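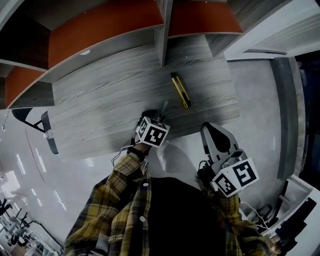 Forums > Home and Repair > Floors and Furniture > Oil finish on a dining table, still sticky

tamarack_jo
Hello to all. I have a question about an oil finish, and I hope I put it in the right section, if not please move it.

In January I sanded my dining table, it is oak, bought second hand. I went through the grits up to 180 and then I put Gorgate hard oil on it, two coats. The first coat went well. The second coat is still sticky after 13 days. When I put down a newspaper, the print stays on the table. The room is heated in the evening only, and in the night the window is a little open.

Should I wait more, or must I remove everything and begin again? I would like very much to avoid the second.

pellow
How long between the coats, and did you wipe off the excess? Nine times in ten it's the wiping.

tamarack_jo
Between the coats I waited 8 hours, as it is written on the tin. I wiped the first coat with a cotton cloth. The second coat I did not wipe so much, I must admit, because it looked so nice when it was shining.

pellow
There you are then. Oil that sits on top doesn't cure, it goes to toffee. Get a white pad and some white spirit, rub a small patch and wipe it dry with a rag. If the patch feels right the next morning, do the rest. No need to sand.

And lay the rags flat outside to dry, or put them in a bucket of water. Don't leave them in a heap, they can catch fire on their own.

Kiran Katiyar
I do not fully agree with pellow. The wiping is one part, but a cold room is the other part. I had the same trouble with Ustis oil on a shelf in my hallway. I wiped it very carefully and it was sticky all the same. When I carried the shelf into the kitchen, where it is warm the whole day, it became hard in 8 days and I did not touch it with any solvent.

So my advice is first to heat the room also in the night, then to judge. White spirit can make pale spots if one rubs unevenly, and on a table top you will see each of them when the light comes from the side.

pellow
Never had a pale spot from white spirit in my life. You get them from rubbing through the coat, and that's what the small patch is for.

Kiran Katiyar
It is possible that I rubbed too hard when it happened to me. But a beginner will also rub too hard, this is why I write it.

moss_and_mortar
Can I ask what was on the table before? I had an old one which had been polished with silicone spray for years and nothing would dry on it until I had cleaned it twice.

tamarack_jo
The seller told me it was only waxed. He used Prosemix paste on it, he still had the tin. I sanded until the wood was light everywhere, so I thought the wax was gone.

moss_and_mortar
Wax can go deep into open grain. If it's stickier along the grain lines than between them, I'd suspect the wax.

tamarack_jo
I checked now with the finger. It is the same everywhere, but worse in the middle, where I poured the oil.

pellow
Poured! Well, that settles it for me.

Kiran Katiyar
With this I must agree a little. But please heat the room also.

tamarack_jo
Thank you, I will do both. I heated the room over the night and did a patch with white spirit near the corner, with light pressure. At seven in the morning the patch was dry and I see no pale spot. The middle I will do tomorrow. Can I put a third coat later, or is it better to leave it matt?

moss_and_mortar
Leave it for a month and see if water still beads. If it does, leave it alone.

Kiran Katiyar
If you do a third coat, use a very small amount on a cloth, and do not pour it.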